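Danivham Textile Conservation Workshop
Notebook, wet-cleaning bench
April, Tuesday

Object: Sutcliffe coverlet, cotton, pieced and quilted, received from the Gerketcombe house collection. Second day of treatment. Entry by F. Wihongi.

8:40 a.m. The coverlet was removed from its storage tube and laid face up on the blotter. Overnight humidification has relaxed the fold line along the lower border, although the crease nearest the corner remains sharp. No further flattening will be attempted before washing. The earlier repair in brown thread was examined under the magnifier and is sound. It will be left in place, as agreed with the house.

9:15 a.m. Spot tests were repeated on the red and the brown prints, this time with the full detergent solution. The red showed no transfer to the swab. The brown showed a faint stain at the third application. Yesterday's test with plain water gave no result on either print, and the difference should be noted in the object file. Fletcher Wihongi to consult the Fallolel report on the companion piece, which was washed by a previous member of staff and is said to contain remarks on the same brown.

10:30 a.m. The Fallolel report was located in the gray cabinet, filed under the donor's name instead of the object number. It records slight bleeding of the brown during the second rinse, controlled by shortening the bath. The author used a cooler bath than our standard. Her figures for detergent concentration are incomplete, and the page that should follow is missing.

Decision: bath time to be held to 12 minutes, with a cool first rinse and no soaking between baths. Blotters to be placed along the brown strips as soon as the piece leaves the water.
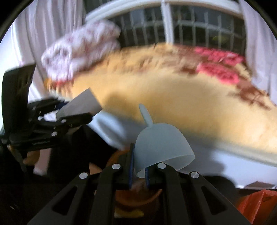

11:20 a.m. Detergent stock was made up to the usual strength and labeled. The 200 ml cylinder has a chip at the lip and should be withdrawn from use. A replacement has been entered on the order list, together with two rolls of polyester film and a box of swabs.

1:10 p.m. First bath. The water turned yellow within a short time and was distinctly brown along the lower border, where the old water mark lies. Sponging was carried out through the net, working from the center outward. No color was seen on the white blotter held against the red prints. The bath was drained at 12 minutes as planned.

1:35 p.m. First rinse, followed by a second. A trace of brown was seen near the upper left block in the second rinse, consistent with the Fallolel account. The rinse was cut short and the piece was lifted on its support and blotted at once. The stain did not reach the adjoining white.

2:25 p.m. The coverlet was squared on the drying table and the quilting lines were eased straight by hand. Fans were set to low. The water mark is much reduced but still legible at an angle. A second wash is not recommended.

Outstanding: photograph the lower border when dry; copy the Fallolel pages into file 233; ask Gerketcombe whether the missing page survives in their own records; revise the bench sheet to require detergent testing on all brown prints of this type.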